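Search this site
Type and press enter

Veveck Overland and Camping Club
Minutes of the June members' meeting, held in the back room at Foment, 7.30 pm

Chair: Hakim Liem
Minutes: Adi Sutanto

Apologies were read out and the May minutes were agreed with one correction (the ferry booking is under the club's name and Hakim's card, so please pay Hakim!).

1. The Lau trip

Most of the evening went on this, and rightly so. Hakim has finished the route and it is a cracker: 1,182 miles there and back, starting with the overnight ferry, then down the coast to Lau and home through the hills. He had the big map pinned up and there was a good deal of pointing. The longest day of driving has been moved to the middle of the trip so that everyone gets a proper first morning on the beach.

The site at Lau will hold 40 pitches for us until the end of the month. Vans and trailer tents go along the top hedge, small tents down by the stream, where the ground is softer but the view is wonderful. Dogs are welcome on leads. Fires are allowed in the raised pits only, and wood must be bought at the site office.

Agreed: deposits to Hakim before the July meeting. Anyone wanting electric hook-up must say so when they pay, as the site can't add it later.

2. Food on the road

Adi asked that we do shared lunches again, having loved them last year. General agreement, with a plea from the back for more fruit and fewer sausage rolls. Each vehicle will bring one thing that can be cut up and passed round. Plates and boards to be your own, and please put your name on the bottom. The lunch stop on the second day is the lay-by above the reservoir, with tables and a tap.
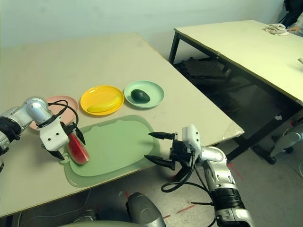
3. Stoves and gas

The two club stoves have been serviced and both light first time, hooray. Hakim would like us to try the Vokton track for a practice night before the ferry, mainly so that new members can put a tent up in daylight with help at hand. This was met with real delight, and a show of hands was strongly in favour.

Spare gas: the ferry company limits how much each vehicle may carry, and Adi will send round the wording once it arrives. Until then please don't stock up.

4. Children's afternoon

We have more families coming than ever and it would be lovely to give the children something of their own. Ideas so far are a rock pool hunt, a picnic tea and a treasure map of the site. Adi is drawing the map and would welcome anyone who can do a decent pirate ship. The tea will be at 4 pm on the first full day at Lau, on the grass by the wash block.

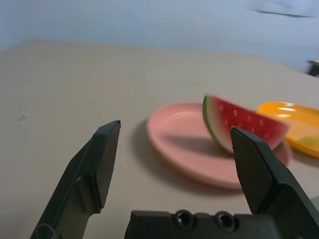

5. Any other business

Roof box for loan, fits most bars, ask Adi. The guidebook to the hill villages is still out with somebody, could it come back please.

A very warm welcome to the new members, who asked excellent questions about midges.

Next meeting: July, same room, 7.30 pm. Bring your deposit and your ferry documents.

Meeting closed at 9.15 pm.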